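Prev by thread | Next by thread | Index | Reply

finia-users: Re: planner refuses grasps near rim of container
November, posted 16:20
From: list maintainer, Curkby

> We moved from 0.8 to the current branch and the two-arm cell at
> Randville now rejects most grasps on anything inside a bowl. The
> pose estimate looks fine in the viewer. The planner returns
> NO_APPROACH after 30 samples and gives up. Raising the sample count
> to 3,000 gets a plan now and then but takes far too long. Same
> objects on the bare floor panel plan first time. Is this a
> perception fault or a planner fault?

Planner, with some help from perception. Two separate changes landed in the current branch and you are hitting both.

First, container meshes are now inflated by the global padding value before the collision check. In 0.8 the padding applied only to fixed geometry (rails, walls, the other arm). The default is 34 mm, chosen for extrusion, and it is far too generous for a bowl. Once the rim has been padded inwards there is often no free volume left for the fingers. Set it per class:

 collision:
 padding_mm:
 fixed: 34
 container: 4

Second, the approach sampler draws from a cone about the object's surface normal. For an object lying against the inside of a bowl, the normal at the chosen point can face the wall, and most of the cone is then spent on poses that go through the rim. Set approach_frame to "container" and the cone is built about the container's opening axis instead. It falls back to the old behaviour when there is no parent container in the scene graph, so it is safe to leave on for objects on the floor.

Check the parent link as well. If the segmenter splits the bowl and its contents correctly but the graph builder leaves the parent field empty, the second setting does nothing and gives no warning. Run the scene dump tool and look for "parent: null" on anything that should be inside.
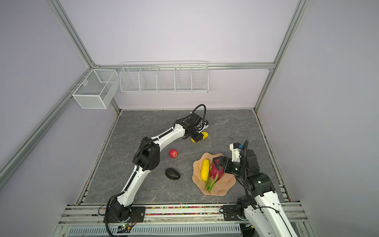
The rim test in the Prendergast regression set uses the same pair of settings, with both arms planning against one shared scene. The bowl there has a wavy rim, so a fitted cylinder is a poor collision model for it; use the mesh. The dragon fruit and the long yellow fruit lie side by side inside, and the graph should give both the same parent, whereas the apple and the avocado out on the floor should have none. The left arm is down on the yellow oval fruit towards the back, and its swept volume has to be in the right arm's scene before sampling starts — check that your lock order does this.

With both settings changed, the sampler finds an approach within 173 ms on our machine at the default sample count. If yours still returns NO_APPROACH, post the scene dump and the padding section of your config. The viewer capture alone does not show the inflated meshes unless you turn on the collision layer.

Prev by thread | Next by thread | Index | Reply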